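Two arms, one table, and a lot of promises

I said in October that I'd stop writing about the robot until it did something worth writing about. I'm breaking that, partly because people keep asking and partly because I'm annoyed and typing helps. 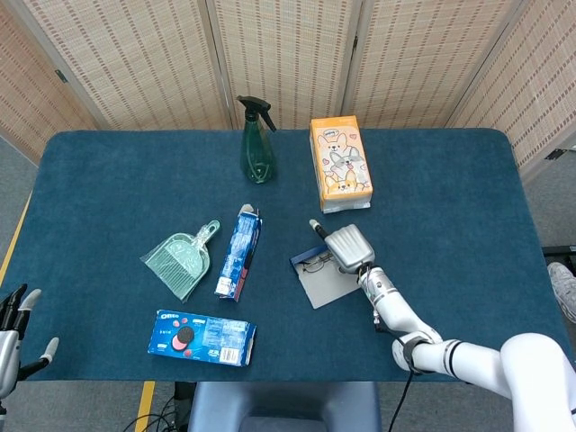 So, the glasses. Of everything we've tried at the shared workshop, eyeglasses are what finally got me to quit nodding along. A tissue box is easy. A box has flat sides, it doesn't care much which way up it is, and if you squeeze it too hard you get a dented tissue box. Eyeglasses are two thin legs and a bridge, and the hand comes down on top of them with all the delicacy of somebody feeling for the alarm clock at 6 a.m. I bought three pairs from the drugstore rack for this and I'm down to one I'd call straight.

Pao-chu Yau, who wrote most of the grasping code and has far more patience than I do, thinks the problem is the approach angle. I think the problem is that the hand has no idea what it's touching. We've had this argument enough times that we can do each other's half. Her fix is to come in lower and slide. My fix is to put some kind of pressure sensing in the fingertips and admit that the camera can't do everything. Her fix costs nothing and mine costs money, so we're doing hers first.

For anyone who hasn't read the earlier posts, the short version. We bought the arms used, from a small outfit called Girkemum that was clearing out its demo stock. They came without hands. The hands came from Brorik, secondhand as well, and the adapter that joins the two is something I drew up and had cut, then had cut again when I found I'd mirrored one side. The mounting holes on the arm flange are not where the drawing says they are. I wrote to ask and got back the same drawing.

The whole thing runs on a motion package called Imhof, which does a fair amount well and explains none of it. If a move is refused you get a number. We got 1756 for most of an evening. It isn't in the manual. Pao-chu finally worked out that it shows up when the two arms are asked to share a patch of space that the software has decided belongs to one of them, and there's a setting for that, four menus down, which resets itself every time you restart. I've taped a note to the monitor.

My real complaint is with the demo videos, though. I watched a lot of them before I put money into this, and you probably have too. Hand reaches out, hand picks up cup, hand puts cup on shelf, music. What I'd like to see is the other attempts. We've been keeping a log since we got the second arm moving, and the log is the only part of this project I fully trust. Over 200 tries at picking one item off the felt and putting it down in a given spot, we got 68 percent. That's with a mix of household stuff, cookie packages and bottles and so on, put down any old way. If I threw out the flat things and the glasses I could post a much nicer number. I could also cut you a video with no failures in it by dinnertime.

The dustpan deserves its own paragraph. I assumed it would be the easy one because it has a handle. The handle is short, it lies close to the table, and the fingers need to get under it, so what we mostly get is a dustpan being pushed toward the edge. I fished it off the carpet so many times that I started standing on that side. Pao-chu wants to hook a finger through the hanging hole. I told her I'd buy lunch if it works five times in a row. I haven't bought lunch.

The felt was a good decision, I'll give us that. The bare tabletop threw glare into the camera and everything slid. With felt on it things stay where you put them, and the thin stuff has a little give underneath so a finger can get some purchase on an edge. It also collects lint like you wouldn't believe. The folding screen behind the table does a similar job for the background. Before we had it the vision side kept getting interested in whatever was going on in the rest of the shop.

Then there's cable. I was told by more than one person that cable routing was something you tidy up at the end. Don't believe it. A cable that's a bit short on one side pulls on the wrist, and the wrist ends up slightly off, and then you spend a night recalibrating a camera that was fine. I've redone ours twice and I still don't like how it runs down to the floor.

Money, because somebody always asks. I've put in 600 dollars of my own this year on top of the arms, most of it on adapters, connectors and one power supply that I killed by myself, through not reading a label. Pao-chu has put in her share plus a great many nights. For that we have a machine that can sometimes clear a table, slowly, with two adults watching it and one of them near the stop button.

A reader wrote to recommend the Tellix fingertip sensors. I've looked at them. The sales page says they give a robot "a human sense of touch," and when I see a sentence like that I close the tab and go for a walk. If you own a set and have used them on anything thinner than a coffee mug, please write and tell me how they held up, and include the bad parts.

Next up is the low slide approach on the glasses. I'm giving it fifty tries, logged, and whatever the number is I'll put it here. I need to get to the drugstore first.

Recent posts
Mirrored it: the adapter plate, second try
Why I keep a failure log
Used robot arms: questions I should have asked
Felt, cork or bare wood
A power supply, briefly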